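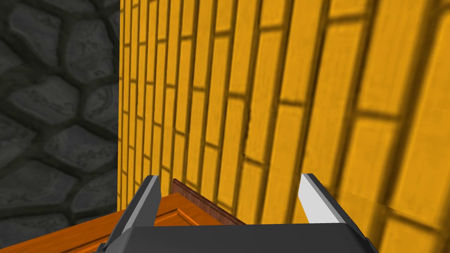 Dennis Kershaw asked whether anything learned in simulation would still hold when the wall behind the arm was a different colour, and whether the team had a number for it or only an opinion. The question came early in the demonstration and took up a good part of the discussion that followed. It is dealt with under Results.

Progress report: Hundley demonstration day
Project: Fistden, simulated gripper training
Prepared by: Huguette Lecomte
Period covered: to the end of September

Purpose of the visit

The funding agreement calls for one demonstration in each reporting period, open to the funder and to partner organizations. The Hundley site hosted this one. The morning was given to simulated runs on the lab display and the afternoon to questions and a review of the work plan. There were 23 visitors, including the delegation from Pruvbridge. Physical hardware was not part of the program and is not due until the next stage.

What was demonstrated

The runs were shown live from the simulator, with no recorded playback. Each run began with the gripper open over a wood-grained work surface. Wall and floor textures were changed between runs. The set in use on the day included yellow brick and dark cobblestone, both chosen from the existing texture library. They are not meant to look like a workplace. The purpose is to stop the controller from relying on a background it has seen before.

Visitors were shown the same run from more than one viewpoint. The view from close behind the fingers was the most discussed. Several people remarked that very little of the work surface can be seen from there at steep angles, and that a wall can take up most of the view. This is correct and is a known limit of the mounting position. Peixoto, the scene generator, now allows the viewpoint to be shifted by a small random amount at the start of each run. That change was completed two weeks before the visit.

A request from the floor to slow the simulation to quarter speed was met without a restart. The pause control did not respond on the first attempt. The fault was traced to the display computer and has been logged.

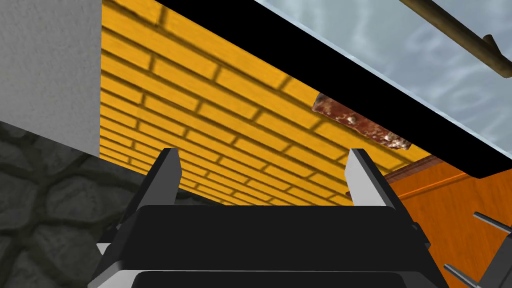 RESULTS AND STATUS

Background changes. The controller was tested over 200 simulated reaches with textures held out of training. It reached the target pose in almost 19 of every 20 attempts with familiar backgrounds. With held-out backgrounds the rate was lower, and the difference was largest where the wall and the work surface were close in colour. The full table will be sent with the technical annex. In reply to Mr. Kershaw, there is a number, but it covers reaching only. Grasping has not been tested to the same standard and no claim is made for it.

Close obstructions. Large objects near the viewpoint remain the main source of failed reaches. When an object hides the target, the controller tends to stop short and hold position. This is the safe behaviour specified in the work plan, although it stops too often to be useful in practice. A revised stopping rule is being written.

Two-gripper scenes. Scenes with a second gripper near the first now load and run without errors. Coordination between the two is outside the current stage. The second unit is treated as an obstacle for the time being.

Rendering. Some surface textures blur when the viewpoint is very close to them. Pruvbridge asked if this affects training. We have not measured it. A short comparison at higher texture resolution has been added to the work plan and will use existing computing time.

Variations from the work plan

The grasping trials were to begin in this period and have been moved to the next. The delay comes from the viewpoint work in Peixoto, which took longer than planned. No change to the total budget is requested. Staff hours moved between tasks are shown in the financial statement.

The visitor session ran 10 minutes over time. Future sessions will start the question period before lunch, as the Pruvbridge delegation had to leave before the work plan was reviewed. A written copy of that review has been sent to them.

Next period

Grasping trials with familiar backgrounds, followed by held-out ones.
Revised stopping rule, tested against the current rule on the same scenes.
Texture resolution comparison, as requested by Pruvbridge.
Replacement of the display computer at Hundley, if the fault returns.
Draft safety procedure for the hardware stage, to be sent to Dennis Kershaw for comment before it is adopted.

Questions on this report should be directed to Huguette Lecomte at the Hundley office.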